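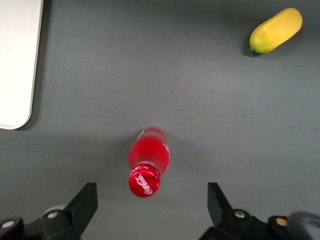
4 min read

Kitchen Tips: Getting Useful Work Out of a Countertop Robot Arm

By Arlo Thibodeaux
Updated 9/25/23

The Kultix countertop arm is sold as a kit or as a monthly rental with setup included. I took the rental, and most of these tips come from clearing up after meals with it. They should carry over to any small arm with a two-finger gripper and a camera at the wrist.

Clear a lane first

The arm does its best work when each item has space on all sides. A bottle lying on its side with open table around it, like the red Coca-Cola one, is a good first job. The fingers can come down on either side of it without bumping a neighbor. Push plates and trays out toward the edges and leave the middle open.

If you have a full counter, work in batches. Put out a few things, let the arm finish, then put out a few more. Piling everything up and walking away does not save time.

Lay bottles down or stand them up, but pick one

Kultix lets you save a routine for each kind of item. I saved one for bottles lying flat and never bothered with upright. Curved bottles are easiest to hold at the widest part of the body. If the grip lands on the neck, the heavy end swings down when the arm lifts.

Empty bottles first and put the caps back on. A drip on the counter is easy to wipe up. A drip in the finger linkage means taking out pins.

Fruit needs a softer setting

Grip force goes from 1 to 28 on the rental unit. I use 17 for plastic bottles and 4 for fruit. Lemons can take more, but a ripe mango will bruise and you won't see it until the next day. Save fruit as its own item so the arm doesn't use the bottle setting on it.

Stem ends are a poor place to grab. Turn the fruit so the fingers close across the middle.

Watch the shine

Plain matte counters are easier for the camera than polished stone. Glossy plastic throws back light, and under a bright bulb the arm may stop short and ask for help. Moving my lamp to the side fixed most of that. A gray mat from the hardware store took care of the rest. White dishes on a white counter are trouble for the same reason, so use the mat for those too.

Wipe the crumbs off the mat before each run. Small specks don't bother the gripper, but they stick to the bottom of anything wet.

Cleaning the fingers

Unplug the arm. Wipe both fingers with a damp cloth and a little dish soap, then dry them. Keep water away from the pins where the linkage turns. Sticky soda is the worst thing for grip, so check the inside faces after a run of bottles. Do not use oil spray. The manual calls for a dry lubricant twice a year, and I did mine when the rental started.

What comes with the service

The rental covers the arm, the clamp base, one spare set of fingers and a setup visit. The Koltmont plan adds saved routines for up to 2000 items, far more than any kitchen needs. The basic plan was enough for me. Support is by phone from the Flindunby office. I called once over a loose clamp and had a new bolt in the mail the next morning.

Maldonado sells a similar arm with a wider gripper. It holds big jars better, but the base takes up more counter and there is no rental. If you mostly sort bottles, fruit and small containers, the Kultix is the one I would try.

Renters can swap plans at the end of any month. I'm keeping mine through October and will add notes on glass jars after that.

Filed under: Kitchen, Cleanup, Gadgets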